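FOR IMMEDIATE RELEASE
2023-08-06

Paton Workshop Members Release Plans and Simulation Files for Shared Kitchen Robot Arm

The Paton Workshop, a member-run shared shop, today released the full build notes, bracket drawings and simulation files for Dunis, a countertop robot arm project that members have been working on since April. The files are free to download and may be changed and shared by anyone who keeps the credit line.

Dunis is meant for people who want to put a research-style arm to work in a small room at home or in a club space. The release covers the mounting plate, the cable routing, the power box and the control software. It does not include an arm. Builders supply their own, and the notes list the changes needed for different bolt patterns.

The project is led by Ladan Nouri, a longtime member who wrote most of the grasp planner. Seven members took part over the course of the build.

"We have one bench and a lot of people who want to use it," Nouri said. "So the rule we settled on early was that nothing runs on the bench until it has run in the simulator. That slowed us down for the first few weeks. After that it saved us a good deal of time, and a few wrist cables."

The simulator side of the project, called Fedarov, lets a builder set up a kitchen counter, place household objects on it and try out pick-and-hold routines from more than one viewpoint. Members have written 139 test layouts so far, all of which are in the download. Some are nearly bare. Others are crowded on purpose, with tall objects standing close to the thing the arm has to reach.

Produce has been the hardest category. Round items tend to roll when a finger touches them off center, and the planner now looks for a stem before it tries the body. Nouri said the stem routine still fails more often than she would like on short stems, and that the notes say so plainly.

The release includes three mounting options: a clamp for a workbench, a bolt-down plate and a freestanding pedestal. The pedestal drawings were redone in full after the first version flexed under a fast sideways move. Anyone who copied the early sketch from the workshop's wall should throw it out and use the new one.

Views from the Fedarov kitchen layouts:

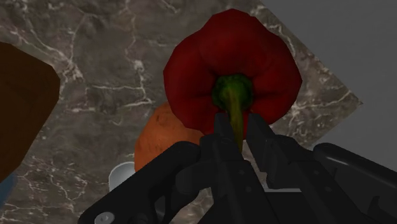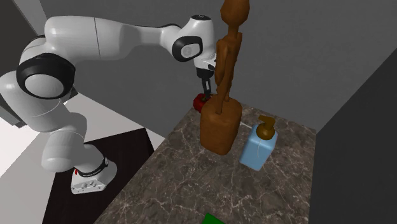
Work on the next version has started. Members plan to add a force limit that can be set separately for each object type, along with a slower approach speed for anything standing next to a tall or narrow item. A second gripper design, Shirazi, is in early drawings and will be posted once it has been tested on the bench. No date has been set.

The workshop will hold three open build evenings for people who want help with a mount or with setting up the software. Places are free, but space at the bench is limited — please sign up at the front desk before coming. Visitors should bring a laptop with the files already downloaded, as the shop's connection is slow when the room is full.

Bug reports and corrections to the drawings can be left on the project page. Press questions should be sent to Ladan Nouri through the Paton Workshop office.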